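OPINION
Put the Towels in a Basket and Leave the Closet Alone
By Corey Baxter – 6/10/19
41 shares | 12 comments

My mother folded every bath towel in thirds, then in half, and stacked them on a shelf with the fold facing out. If you took one from the middle, you heard about it. I did the same thing in my own house for years, and I have stopped. I now roll the towels and keep them in open baskets, and I think most households would be better off doing the same.

I know this is not a large question. The county is arguing about the sewer bond and I have opinions on that too. But I have written this column long enough to know what people write in about, and when I mentioned linen closets in passing last December I got more mail than I did for the whole series on the bus routes. Most of it was from people defending the stack.

The case for the stack is that it looks good and uses the full depth of the shelf. Both are true on the day you do it. A stack is fine until somebody needs the towel at the bottom, or until a child needs any towel at all. Then it leans. By the end of the week you have a heap with a few square corners left in it, and you either refold the lot or shut the door.

A rolled towel does not depend on the one under it. You can stand it on end or lay it flat, and when you pull it out the others stay more or less where they were. If you put it back badly, you have one bad roll. You can also see the color of every towel in the basket from the top, and in a house where each person has a color that settles most of the arguments before breakfast.

The basket matters as much as the roll. I tried rolling on a bare shelf first and it was a failure. The rolls at the end came undone and the whole row spread out until something dropped on the floor. They need sides to lean on. They do not need much else, and I would talk anyone out of lids. A lid is one more thing to put down somewhere while your hands are wet.

I would also talk you out of wire. Wire baskets catch on terry loops, and after a year every towel has a pulled thread or two. Wicker does the same once it starts to split. Cloth baskets are cheaper than either, they go flat when you move house, and you can drag them along a painted shelf without leaving a mark. Get ones with a rim stiff enough to hold the mouth open. The floppy kind fold in on themselves and you end up using both hands to get at a washcloth. 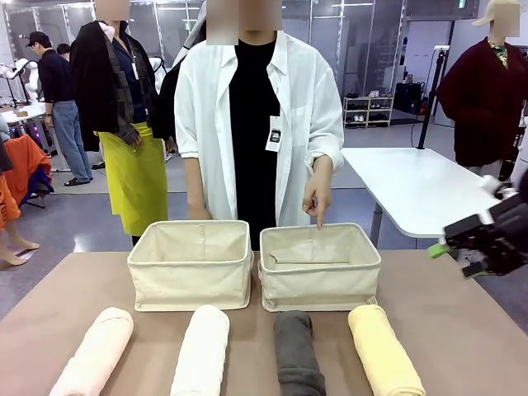 Two is the right number for most families, I think, and the question is how to divide them. People will tell you to go by size, with bath towels in one and hand towels in the other. I would go by who uses them. One basket for the household and one for guests, or one for the adults and one for the kids. When it is sorted by size, every person has to go into every basket. When it is sorted by user, you learn where yours is once and you never think about it again.

Roswitha Dreßler, who ran the laundry at the Quiroga guesthouse until it was sold, disagrees with me about nearly all of this. Her objection is that rolling takes longer, and that in a place washing 600 towels a week those seconds turn into somebody's wages. She is right about the guesthouse. I have a family of five and one dryer, and I roll while the news is on. What works for a business with a folding table and a paid staff has never had much to do with what works in a hallway.

Her second objection is better. A towel that goes into a tight roll while it is still a little damp will smell, and it will smell sooner than a folded one. I have done it. The answer is to leave the towels over the back of a chair for an hour if the thick hems feel cool, and to roll them loosely. You are not packing a sleeping bag. If the basket is so full that you have to force the last one in, you own too many towels, and that is a different column.

On the roll itself, fold the towel in half the long way first, then roll from one short end. If it comes out too fat for the basket, fold in thirds instead. Hendrik Pillay, my neighbor across the road, tucks the last corner into the end so that it holds like a hotel napkin. I have tried it and I don't think it is worth the trouble. A roll that only has to survive the trip from the table to the shelf does not need locking.

What I object to most is the amount of money people are told to spend on this. A reader in Jeltstead sent me a quote she had been given for a fitted linen closet – pull-out trays, soft-close drawers, a light that comes on when you open the door – and the total was $3,555. That is for keeping towels. She wanted to know if I thought it was reasonable. I wrote back that the closet she already had was fine and that the trouble was the folding. She has not replied, so she may have bought the drawers.

There is a kind of tidying that is meant to be looked at, and there is a kind that is meant to be used by tired people. The stack belongs to the first kind. It needs one person in the house who cares about it and goes around behind everybody else putting it right, and in most houses we know which person that is. In mine it was my wife for a long time and then it was me. A basket can be kept up by a seven-year-old. Ours was, all spring, with no reminders from anyone.

I will give the stackers sheets. A fitted sheet will not roll into anything useful, and a flat one rolled up comes out creased in a way that a towel never does. Fold your sheets and put them on the shelf. Tablecloths too, if you still own any. But the towels get handled every day by everyone in the house, and they should be kept in a way that allows for that.

Letters on this can go to the usual address. Please keep them shorter than the ones in December.

Filed under: Opinion
12 comments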